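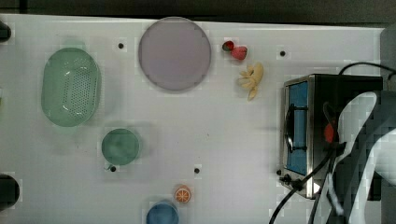
About Anlow

Anlow writes, edits and maintains printed instructions for household goods. Our work covers user manuals, quick-start sheets, care leaflets, spare parts lists, warning labels and the short text on the underside or back of a product. We work in English and French and manage outside translators for other languages.

Most of our clients are manufacturers and importers of small kitchen goods, storage products, light furniture and toys. A smaller share are retailers who sell under their own label and receive source text from several factories in several styles.

What we do

A typical job starts with a sample of the product and whatever text already exists. In many cases the existing text is a factory sheet, an older manual for a similar model and a list of changes in an email. We log all of it, assign a document number and compare each statement against the sample. Statements that can't be confirmed go back to the client as numbered queries.

Drafting starts when the queries are closed. We use a controlled word list of 2335 entries, each with one approved meaning and one part of speech. "Close" is a verb in our list, for example, and never means "near." Sentences that tell the reader to do something are limited to 20 words. Warnings go before the step they apply to, in the same type size as the step.

The draft is then read against the sample by an editor who didn't write it. The editor carries out every step in order, with the draft in hand, and marks each point where a step depends on something not yet said. Assembly leaflets get a second pass by a reader from outside the company.
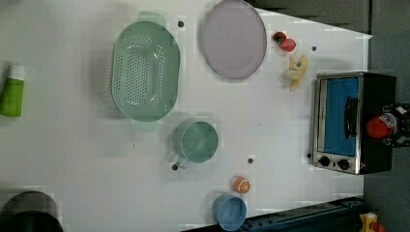 Fabrice Delorme has said that a manual should be checked by the person least interested in the product, and that a step which needs to be read twice has already failed. He also holds that the parts list should be written first. Our editors don't all agree on the second point, and the house style allows either order as long as part names are frozen before the steps are numbered.

Layout and print files

Layout is done in-house. We supply print-ready files, an editable source file and a plain text version for web use. Folded leaflets are proofed at full size on the paper weight the client intends to use. Small type on thin stock shows through from the other side, and screen proofs do not reveal it.

Line drawings are prepared from the sample or from the client's engineering files. We use a single line weight for the product, a heavier one for the part being handled, and arrows with a closed head for movement. Shading is avoided. If a drawing can carry the step without words, we remove the words, except in warnings.

How the company started

The company was set up as Delorme, a typing and duplicating office that took in factory sheets and returned clean copy. Clients began to ask for corrections along with the typing, and then for rewrites. The name Anlow came in when the writing side was split off from the duplicating side, which closed later.

The first product line we documented from start to finish was Kurkalik, a range of stacking shelves. The job ran much longer than planned. The shelves came in left-hand and right-hand versions, and the factory sheet named them from the back of the unit while the box named them from the front. Our rule on viewpoint dates from that job: left and right are always given as seen by a person standing in front of the finished product, and the viewpoint is stated once, before step 1.
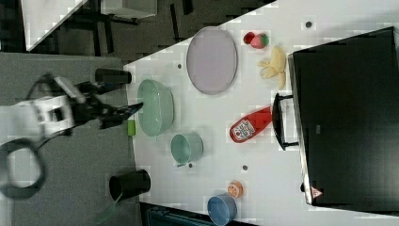

The viewpoint rule has been revised 3 times. The current wording adds a provision for products that can be used from either side, where we mark the sides A and B on the drawing and drop left and right completely. It also covers products that hang, for which "front" is the side facing the room.

Records and revisions

Every document we issue is kept in a revision archive called Wuvlow. It stores the issued text, the queries and answers behind it, the name of the editor and the word list version in force at the time. The archive now holds 400 active titles. Withdrawn titles are kept separately and can be retrieved on request, usually when a client relaunches an older model or needs to supply a leaflet for a product bought secondhand.

Each active title is reviewed every December. The review compares the leaflet with the current word list and asks the client to confirm that no part, material or finish has changed. A title with no confirmed answer is flagged as unverified. We will still supply the file, but the flag appears on the cover sheet.
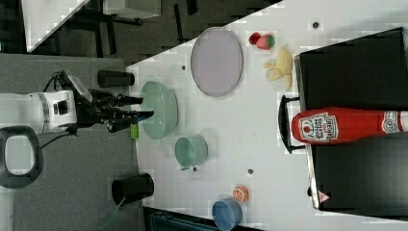

Revision numbers use two parts. The first changes when a step, warning or part name changes. The second changes for spelling, spacing and address updates. Printers sometimes shorten the number to fit the back panel - we ask that they reduce the type size instead, as customer service teams rely on the full number when a caller reads it out.

Working with us

New clients are asked to send one sample, the existing text in any condition and the sales packaging if it has been designed. Packaging matters more than most clients expect. Part names on a box tend to come from a marketing draft, and they often disagree with the leaflet inside.

Quotations are based on the number of steps and drawings, not on the number of pages. Translation and printing are quoted separately. Samples are returned in the original box unless we are told to keep them for later revisions.

Requests for a copy of the house style guide can be sent to the editorial desk. The guide is free to clients, and the word list is supplied with it as a spreadsheet.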